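Friday, January 3, 2025

4 min read

First day back. Most of it went on the delegate packs for the annual gathering, so these notes are mainly about that. Anyone picking up the badge work next week should read the section on lanyards before cutting anything.

Where we are

The order from the Nerkham branch came in over the break. They want 128 badges, one for each delegate, plus 7 in a different color for the board. Same layout as the October regional day, with the branch name under the delegate's name in smaller type. Cekthorpe and Foten have not sent their lists yet. Vega Carretero has written to both and will call on Monday if nothing comes.

The name list we have is in two files that disagree. The Nerkham file puts family names first, the registration file puts them last, and a few people appear in one under a married name and in the other without it. I merged them by email address, which sorted out nearly all of them. The leftovers are on a sheet pinned over the cutter. Please don't guess at these – ask the branch.

Badge stock

Tried two weights of card. The lighter one curls when it goes through the laminator and the corners lift after trimming. The heavier one stays flat but the slot punch needs two goes and leaves a ragged edge on the back. Settled on the heavier card, with the slot punched before laminating and then again after. Slower, but the hole is clean.

Print settings that worked: thick paper, single sided, rear tray, color at normal. The rich blue of the federation emblem comes out purple on the draft setting, so leave that alone even for tests. 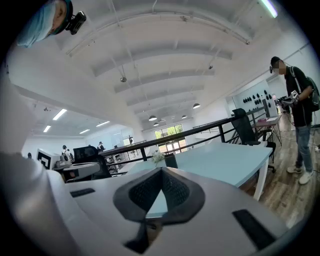

Lanyards

We have more than 3,000 lanyard clips left over from previous years, but they are the narrow type and the new slots are wide. They fit, but the badge swings and turns backward. Two options:

1. Punch two round holes in place of the slot and use double-ended lanyards. Looks better, stays facing front. Means a new order.
2. Print both sides, so it doesn't matter which way the badge turns. No new order, twice the printing.

I prefer the second. Fitzgerald quoted for double-ended lanyards before the break and the minimum order is 702, far over what we need even with all three branches in.

Program booklet

Folded a dummy with the opening evening, the two working days and the closing dinner. The creep on the inner pages is bad enough to clip the page numbers. Moved them in toward the spine and it trims fine now. The Saturday evening page is still blank, waiting on the speaker.

To do

Reprint the board badges, wrong color on the edge strip.
Get a new blade for the trimmer.
Send Vega a two-sided sample for approval.
Ask Foten if their delegates want first names larger, as they did last time.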